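2. What small baskets do to shopping lists

I got interested in baskets because of my own bad habits. Give me a cart and I come home with crackers I never wanted. Give me a basket and I buy the two things I went in for, grumble about my arm, and leave. So when Juwita Sopacua let me hang around her grocery store in Varnwood for a season (thank you, Juwita!), I asked people what they had planned to buy and then looked at their receipts.

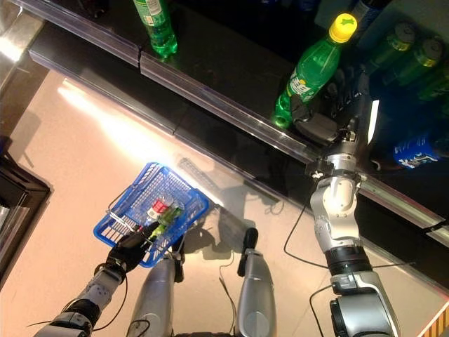 Reading time for this section: 2 min
Figure 2. A small blue shopping basket with two items in it, next to a black store shelf.

I ended up with 700 receipts, and I read every one of them at my kitchen table. Pangaribuan calls the extra stuff "drift," meaning anything in the bag that wasn't on the list, and I've kept that word because I like it. Collard prefers "unplanned purchase," but it gets clunky fast.

Basket shoppers drifted by 2 items on a typical trip. Cart shoppers drifted by 10! I had expected a gap, just nothing that wide, and I went back over my coding in May to make sure I hadn't mixed up the columns.

One caution before Section 3. People with long lists take carts in the first place, so I reran everything using only lists of 15 items or fewer. The gap shrank but stayed put. The Grergate store, where the aisles are much narrower, gets its own treatment below.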